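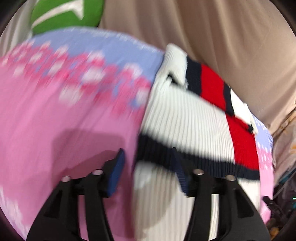

Laundry term at the robotics club

Nov 20, 2018

If you've walked past the design block after school this half term and wondered why the Year 10s are arguing over knitwear, it's because the robotics club has moved on from line-followers and mazes to something much harder: clothes. We're entering the Serkix Challenge for the first time, and the task for schools this season is to build a gripper that can pick a garment out of a heap, fold it once and put it down somewhere sensible. It sounds easy. It is wonderfully, maddeningly difficult, and the club is having a brilliant time with it.

The idea goes back to July, when Clodagh Quinlan came to us from Larnorent with a box of old parts and a talk on how machines handle soft things. A rigid block is a kind object, she told the group. It stays the shape you left it. A jumper doesn't, and every time you touch it you've got a new jumper to deal with. Half the room was hooked there and then, and by the start of September we had more sign-ups than chairs (we've since borrowed some from Music -- thank you, Music!).

We've split into two teams. Team Costache is looking after the hand-held gripper, which has two black jaws with a flat navy pad on the end of each. You carry it yourself and squeeze it yourself, and a camera on it records what the jaws are doing while you work. Team Dullow takes those recordings and tries to get the club's bench arm to copy them. The names came out of a long and very heated vote and I have been asked not to go into it.

Most of the work so far has gone into the fingers. The first set had bare plastic tips, and they slid off anything smooth. The second set had foam stuck on, which gripped beautifully until the foam came away and stayed on a pillowcase. The flat pads are the third go and everybody agrees they're the best yet. They're wide enough to hold a good fold of cloth, and they tilt a bit to follow it, so you aren't pinching with one sharp corner. The teams are now trying different surfaces on the same shape, and there's a tray of spare pads by the sink that must not be tidied, please, even if it looks like rubbish.

Knitwear has turned into the favourite test. The white ribbed knit with the red block and the navy band gives you a lot to think about in one piece of clothing. Grab the ribbing and it stretches. Grab it where it's folded and you may have two layers or four, and you won't know until you lift. The team has been practising on it in among other things too, with pink and lavender patterned fabric close by, so that the recordings show a garment being picked out of company. Competition heaps are mixed, and a gripper that can only manage a jumper on a bare table won't get far.

So far the club has logged 618 practice grabs, each one written up in the blue folder with the garment, where it was held and what happened next. The entry rules ask for 700 before the school heats, so we're well on the way. Of those, 559 ended with the garment still in the jaws, which the teams were thrilled about until somebody pointed out that holding on to a jumper and folding a jumper are quite separate skills. Folding gets its own page in the folder and that page is, let's say, shorter.

There has been plenty of learning that has nothing to do with cloth. Speed was a big one. The early recordings were full of quick swoops, and when Team Dullow sat down to use them the picture had smeared in so many places that the arm had very little to go on. Now people practise moving slowly, with a long pause before the squeeze, and it's lovely to watch a usually very bouncy group of fourteen-year-olds go completely quiet while one of them creeps up on a sleeve. They've also learned to label files on the day. That lesson cost us an entire afternoon and I think it has stuck.

The bench arm is behind the hand-held work, as we expected. It can find the edge of a tea towel and lift it, and it did a proper half fold last session which was met with so much cheering that the chess club came in to see what was wrong. Jumpers are still beyond it. The plan from now until the end of term is to stay with towels, get the fold repeatable, and then try something with sleeves in the new year.

A few requests for home. We need more clothes! Anything clean that you don't want back is useful, and awkward things are especially welcome: chunky knits, slippery linings, hoods, baby clothes with tiny poppers. Bold patterns and blocks of colour are good as well, as they make it much easier to see on the recordings which part of the garment has moved. Please take out anything from the pockets first. Bags can be left at reception marked Robotics.

We could also use one more adult on club afternoons, mostly to help keep the folder up to date and to find screwdrivers. You don't need to know anything about robots. If you can fold a fitted sheet, we would very much like to meet you, as both teams have been arguing over how it's done and the bench arm is waiting for an answer.

Club runs in the design block until the late bus, and new members from Years 8 to 11 can still join either team.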